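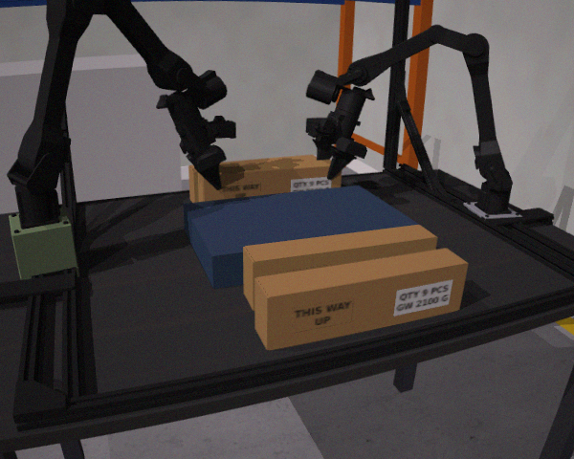
Chapter 4: What Will Two Arms Cost You?

I used to start a budget with the arms - big mistake! When I planned the packing cell at Closenitz, I had the arms priced to the dollar and not a cent set aside for the table, the rails or the mounting plates. So we'll start with the boxes this time. Grab a carton label and write down the weight (2100 g, say), then how many you move in an hour. Mine was up to 246. Prices come in Section 4.2.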